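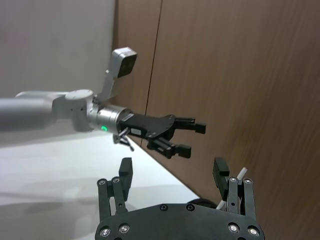

Charger and Cable Check – Comments Included

Site: Ballport, second floor
Checked by: Areeba Khokhar
Date: 18 March 2025
Last check: September

Mark each line OK, Replace or Hold. Unplug the charger before handling it. Write the tag number next to any comment.

Cables

1. Outer jacket has no cuts, flat spots or bare wire. OK
Comment: Tag 284 has a kink near the plug end. The jacket is not broken. Look at it again next time.

2. Strain relief is tight at both ends. Replace
Comment: Tag 491, Orlow micro USB, is split where the cord meets the connector. It still charges if you hold it at an angle, so people kept using it. Cut in half and put in the e-waste bin.

3. Connector is straight and free of lint, rust and burn marks. OK
Comment: Lint in several ports, picked out with a wooden toothpick. Please don't use a paper clip for this.

4. Plug fits snugly and doesn't drop out when the device is moved. Hold
Comment: The Daltis cables are loose in the older tablets but fine in the newer ones. It may be the tablet ports. Araba Korletey is going to try them with a different brand before we order more.
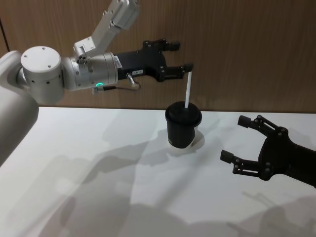
Wall adapters and power strips

5. Case is closed, with no cracks or rattling. OK

6. Prongs are firm and not bent. OK
Comment: One Kollár adapter had a slightly bent prong. Taken out of use, not straightened.

7. Rating label can be read and the output matches the device. Hold
Comment: The label has worn off 2 adapters. Both are in the desk drawer with red tape on them. If no one can say what they came with, throw them out.

8. Adapter is no more than warm after 50 minutes of charging. OK
Comment: Felt by hand only. Stop at once if you smell plastic.

9. Power strips are plugged straight into the wall. Replace
Comment: One strip was running off another under the window. Separated them. We need a strip with a longer cord for that spot.

Where things are charged

10. Nothing is charging under paper, coats or cushions. OK
Comment: Better than in September – the couch in the break room was clear.

11. Cords do not cross a walkway or run under a rug. OK

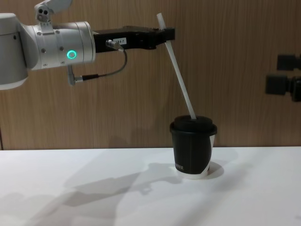
Arm with black gripper and green ring light

12. Spare cables are coiled loosely and tagged. Hold
Comment: Spares are coiled but only half have tags. I ran out of labels. Araba has the rest of the roll.

To do before the next check: replace tag 491, buy the longer strip, finish tagging the spares.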